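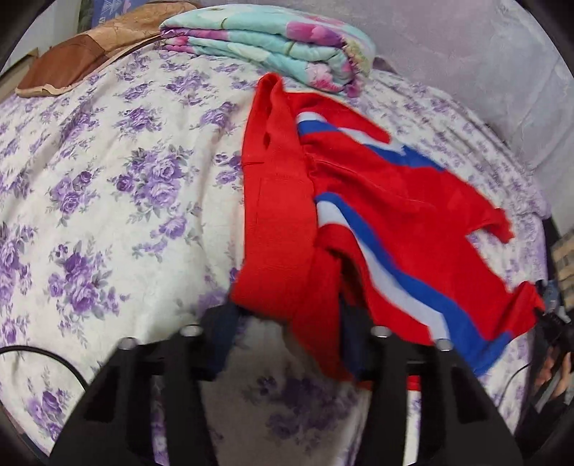
Care of the Hand-Held Gripper: Household Tips for Laundry and Bedding Work

Geddale Home Skills Service, operator pages
Revised 9 March 2024

These tips are for operators who use the hand-held gripper on clothing and bed linen in the home. They cover setting up, cleaning, small repairs and storage. Operators who work with dishes or tools should use the kitchen page instead, as the finger pads and the cleaning routine are different.

Before starting

Wipe both fingers with a barely damp cotton cloth and let them dry fully. Fabric softener leaves a thin film on plastic, and a finger with film on it will slide off a knit cuff that it held without trouble the day before. Plain water is enough for most homes. If the film remains, use one drop of dish soap in a cup of warm water, then wipe again with clean water.

Squeeze the handle slowly ten times with nothing between the fingers. The movement should feel the same all the way through. A catch near the closed position is usually lint at the pivot. A catch near the open position is more often a cable that has been clamped too tightly behind the handle.

Close the fingers on a single sheet of writing paper and pull gently. The paper should resist evenly along its whole width. If it swings to one side, the fingers are out of line; see the section on alignment.

Cables

Lead the cable away from the side on which the fabric will be lifted. On a bed this normally means toward the foot or the near edge. Leave enough slack to reach the far pillow without tension, and test the reach before any clothing is laid out.

Do not tape a cable to bedding. The adhesive marks cotton and pulls threads from anything knitted. A soft loop of hook-and-loop strap around the forearm holds the cable well and can be undone with one hand. Spare loops are in the Statville cupboard, second shelf.

Working with knits

Knitwear is harder on the gripper than any other household fabric. Loose fibers collect at the edges of the fingers and in the openings cut through them, and they are difficult to see when the garment and the plastic are both dark. After every 50 grasps on wool or acrylic, stop and clear the fingers with a soft, dry toothbrush. Brush outward from the pivot.

Check each garment for holes and loose yarn before it is handled. A fingertip can enter a small hole and enlarge it. Where a hole is found, take hold of the garment at a seam, a hem or the collar, and keep the fingers well away from the damaged area. Frayed edges should be folded under before the first grasp.

Striped garments are useful for checking the quality of a fold. If the stripes meet at the side seam, the fold is square.

Patterned sheets do not need to be replaced with plain ones. Operators should smooth the sheet before beginning, however, because the fingers will pick up a crease in the sheet together with the garment. Should this happen, open the fingers completely and begin again. Pulling the two fabrics apart while the gripper is closed strains the pivot — and often the sheet as well.

Alignment

Alignment is checked at the start of each week and after any drop, however slight. The tools required are the small hex key supplied with the unit, a steel ruler and a sheet of white paper.

Lay the gripper on the paper with the handle toward you. Close the fingers lightly. Hold the ruler across both tips. If one tip stands ahead of the other, loosen the finger bolts by a quarter turn, move the finger by hand until the tips agree, and tighten the bolts a little at a time, going from one to the next and back again. Do not tighten one bolt fully while the others are loose.

The bolt heads should be bright and clean. A worn socket should be replaced at once, as it will become impossible to remove later. Order part 2101 for the bolts and part 154 for the washers. Thread-locking compound is not to be used on bolts that pass into plastic.

Lens

Clean the lens with a microfiber cloth kept only for that purpose. Breathe on the glass lightly and wipe from the center outward. Paper towels and shirt sleeves are not suitable. Lint on the lens is the most common fault reported to this office, and it accounted for nearly all of the units returned in December that proved to need no repair.

When a finger cracks

Fine white lines near a cut-out are the first sign of a crack. Stop using the finger when they appear. Glue may hold for a short time, but it leaves a ridge that snags fabric, and glued fingers will not be accepted back into service. Fingers are replaced in pairs. Request the Otska pair for laundry work; the Abdelaziz pair has a harder edge and is reserved for boxes and cartons.

Record the change on the card inside the case lid, with the date and your initials.

Storage

Return the gripper to its case with the fingers slightly open, so that the spring is at rest. Coil the cable in loops no smaller than a dinner plate and lay it beside the handle. Do not wind it around the fingers. Keep the case off the floor and away from radiators and sunny windowsills.

A sachet of silica gel may be kept in the case during humid months. Mothballs may not.

Questions about parts and repairs should be directed to Radwa Lamrani, Equipment Desk, extension 3355. Please have the unit card at hand when calling.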